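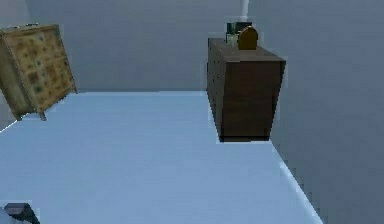
Tiebreakers in a rec basketball league when three teams finish level?

Posted in Sports and Recreation by Macarena Urquijo

Hi everybody. I keep the standings for the women's winter league over in Flunham and I've gotten myself into a bit of a knot. We have three teams tied for second, all with the same record, and only two of them can go through to the playoffs on Tuesday. The teams are Tamska, Cropper and the Brornix Ladies (they're a lovely bunch, all three, which makes this worse).

Our rule sheet says "head to head, then point difference" and that's the whole thing. Tamska beat Cropper, Cropper beat Brornix, and then Brornix went and beat Tamska in January in the best game I've seen all season. So head to head gets me a perfect circle! Do I go straight to point difference over the full season, or only in the games among those three? It changes who goes through, and I've already had two phone calls about it.
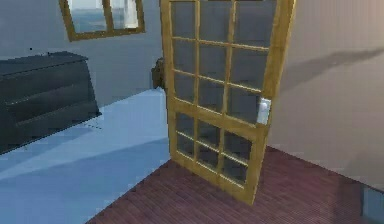 For what it's worth, Cropper scored 988 points over the season, the most of anyone, and their captain feels that ought to count for something. I told her I'd ask.

3 answers

Answer 1

Most points should go through. Cropper. Defense is boring anyway lol

Answer 2

Oh, I feel for you, I did this job for a youth league for years and a three-way tie came up more often than you'd think. The usual way is to make a little table of just the games those teams played against each other. If everyone is one and one, you use point difference in those games only, and if that's level too, you move on to the full season. The thinking is that everybody in the tie is measured against the same opponents, so a team can't get ahead by running up 100 points on whoever is at the bottom with five players and no subs.

Your sheet doesn't say which one, though, so please look at what was done in past seasons before you decide. If someone before you used the full season, I'd stick with that this year and fix the wording over the summer. 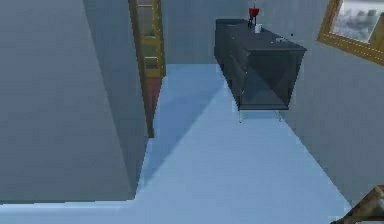

One more thing, once the first team is through, check whether your league starts over with head to head for the two that are left. Some do and some just read down the list. We started over, and it once flipped the result, and there was a dad in the parking lot who wanted a word with me. Whatever you pick, send it to all three captains in the same email with the scores laid out. And total points scored isn't on your list, so I'd leave the 988 out of it, impressive as it is.

Answer 3

Agree with the one above. Also double check the scores themselves! We had a game entered as 139 when that was both teams added together, and it threw the whole table off. Could you squeeze in a short play-in game if the gym is free? Ours charged 200 for the evening and the teams split it.

Comment from Macarena Urquijo

Thank you both so much, I found the old standings and they used only the games among the tied teams, so that's what I'll do. Asking about the gym too, just in case.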